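Percussion Practice and Maintenance
Unit 4: Choosing, Tuning and Caring for Drumheads
Course handout, Janddale School of Music
Instructor: Oranuch Tanasarn

Read this handout before the practical session. Bring a drum key, a soft cloth and the snare drum assigned to you at the start of term. Students who play in the Skidville ensemble may bring their own instruments.

4.1 What the head does

A drum produces sound when a stretched membrane is struck and the air inside the shell moves with it. The shell, the bearing edge and the hoop all affect the result, but the head has the largest influence on pitch, length of note and feel under the stick. A modest drum with fresh, well-seated heads will usually sound better than an expensive one with worn heads.

Most drums carry two heads. The batter head is the one struck by the player. The resonant head, on the far side, responds to the moving air and controls much of the sustain. On a snare drum the resonant head is very thin and is also called the snare-side head. It must never be used as a batter head.

4.2 Types of head

Single-ply heads are made from one layer of plastic film. They are bright and sensitive and ring for a long time. They suit light and medium playing and are the usual choice for concert snare drum.

Two-ply heads have a second layer bonded or laid against the first. They last longer under heavy playing and give a shorter, darker note. Soft strokes speak less clearly on them.

Coated heads have a rough surface applied to the film. The coating takes away some of the high overtones and is needed for brushes, which make very little sound on a smooth clear head. Coating wears off in the center first.

Calfskin heads are still found on older instruments and on some orchestral drums. They change pitch with the humidity of the room and should be checked before every rehearsal. The school keeps two drums with calfskin heads, and these are signed out only with the instructor's permission.

4.3 Removing the old head

Loosen each tension rod by half a turn, moving across the drum to the opposite rod each time. Continue until all rods turn freely by hand. Taking one rod fully out while the others are tight puts uneven stress on the hoop and can bend it.

Lift off the hoop and the head. Wipe the bearing edge with a dry cloth and run a fingertip along it to check for chips or raised spots. Report any damage and leave the edge alone; sanding is a job for a repair shop. Put one drop of light oil on the threads of each rod. Check that all washers are present.

4.4 Seating and tensioning

Place the new head on the shell and turn it gently. It should move without catching. Fit the hoop, line up the holes with the lugs, and tighten every rod by hand as far as it will go.

With the key, work in the cross pattern shown in class, half a turn at a time. When the wrinkles have gone, press the center of the head with the palm of one hand. A cracking sound from the glue at this stage is normal. Bring the head up slightly above the pitch you want, leave it for as long as the session allows, and then lower it and tune again from below.

Tap the head an inch from each lug and compare the notes. Adjust the low rods before the high ones. Small differences are easier to hear if the opposite head is muted by resting the drum on a folded towel.

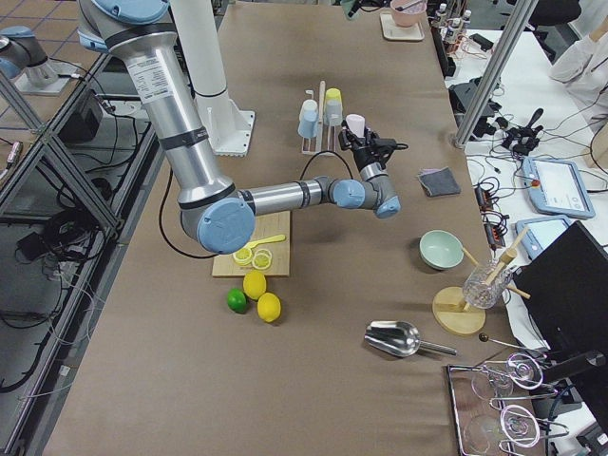

Yensuk asked at this point in last year's class whether the two heads ought to be tuned to the same note, as his previous teacher had always required. The answer is that they may be, and the drum will then sustain for the longest time. Many players prefer the resonant head a little higher, for a shorter note with a clearer start. On the snare drum the lower head is normally much tighter than the batter. Students should try each arrangement and write down what they hear.

4.5 When to replace a head

Replace a batter head when it shows dents that do not pull out, when the coating has worn through in the playing area, or when it will no longer hold an even pitch. Resonant heads last longer and are often forgotten. They stretch with age even though they are not struck — a dull, short note from a drum with a new batter head usually points to the resonant side.

Do not set a drum on bare ground or store it beside a heater. Loosen calfskin heads only slightly after playing. Plastic heads may be left at tension.

4.6 Practice log

Each student keeps a log for the assigned drum. Enter the type of head fitted, the date of the change, and a short remark on the sound. The storeroom holds 400 heads in the common sizes, listed by diameter in the Pelanell cabinet. Sign for each one you take.

4.7 Assignment

1. Change the batter head on the assigned snare drum, following sections 4.3 and 4.4.
2. Tune the drum three ways: both heads equal, the resonant head higher, and the resonant head lower. Play the first eight bars of Study 2 each time.
3. Write one page comparing the results. Discuss pitch, length of note and response to soft strokes.

Hand in the page and the log to Room 501 by 28th May. Late work is accepted only by prior arrangement with the instructor.

Reading for the next unit: snare wires, strainers and the adjustment of the throw-off lever.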